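The Tusex cell had missed the top shelf for the third night running, and Thitima Sangkhawat was asked to find out why before the day shift came in.

She opened the log first. The cell had been told to fetch cartons from a shelf and put them on a belt, and it did this well on the lower levels. On the top level it closed its fingers 60 millimetres too early, recorded a successful grasp, and carried nothing to the belt. The belt sensor then reported no carton. The controller tried again. By four in the morning it had tried 200 times.

"Is it the hand?" said Toàn La. He had the drawer of spares open already.

"The hand closes. It closes in the wrong place."

"Fingertips, then. I could swap them."

"You could. Leave them for now."

Toàn had been at Rungrueang since October and liked to replace things. Thitima had been there for eleven years and liked to measure them. They worked together without much friction, mainly on account of her having the key to the spares cupboard.

She put the arm in manual and brought it back to the reference pose. The joint readings agreed with the sheet taped inside the cabinet door. She loosened nothing. She ran the fingers from fully closed to fully open and back, and read the width at both ends. Both were inside tolerance. The wrist camera was next. She wiped the window with a dry cloth, put the target board on its stand and took the calibration set, which the Ustero software accepted with a lower error than the one it had stored. She saved the new figures under a new name and kept the old file.

"So the arm is fine and the camera is fine," said Toàn.

"The arm is fine and the camera is fine on the stand."

The model of the shelves lived on the second screen. Fanen, who had sold them the cell, had supplied it with the installation, and every move was rehearsed there before the arm was allowed to make it. Thitima loaded the top level, took the cartons out of the list, set the lamp to the night position and told the simulated arm to approach with its fingers open.

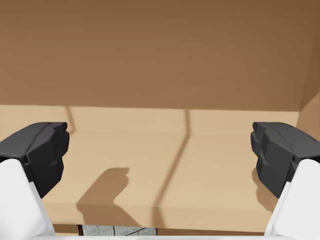
She stepped the approach forward by 10 millimetres and stopped it again. Then she switched on the overlay that showed where the controller believed the front edge of the board to be. It drew a green line. She moved the lamp to the day position and the line jumped back to where it belonged.

"There," she said.

Toàn leaned in. "It's following the shadow."

"It's following whatever has the strongest contrast in the search window. With the lamp at night that is a shadow. The edge is a soft line and it loses."

"And lower down?"

"Try it."

He loaded the second level, then the third, and moved the lamp both ways on each. The line stayed on the board. He wrote the result in the book, crossed out a word and wrote it again more neatly.

The repair itself took less time than the coffee that followed it. Thitima narrowed the search window so that it began below the seam at the rear of the board, raised the exposure by one step and added a check that the two ends of the line must lie at the same depth. A shadow thrown at a slant would fail the check. In that case the controller would stop and ask, which in her opinion it should have been doing for three nights. She ran 600 rehearsed approaches with the lamp in random positions while Toàn put the drawer of spares back in order. The program stopped and asked on four of them. She looked at each of the four and agreed with it.

At twenty to six they let the real arm try. Toàn set a carton on the top level and stood behind the line with his hand on the stop button, as the procedure required. The arm went up, slowed, reached in and closed. The width reading settled at the width of a carton. It turned to the belt and put the carton down, and the belt sensor reported one carton.

"Again," said Thitima.

He fetched another.

By the time the first of the day shift were hanging up their coats, she had reached the last box on the form, the one marked Parts Used. She thought about it, wrote "cloth, one", and signed underneath. Toàn asked whether he could change the fingertips anyway.

"At 1000 hours," she said. "It's in the schedule."

He went to look up how many hours they had done.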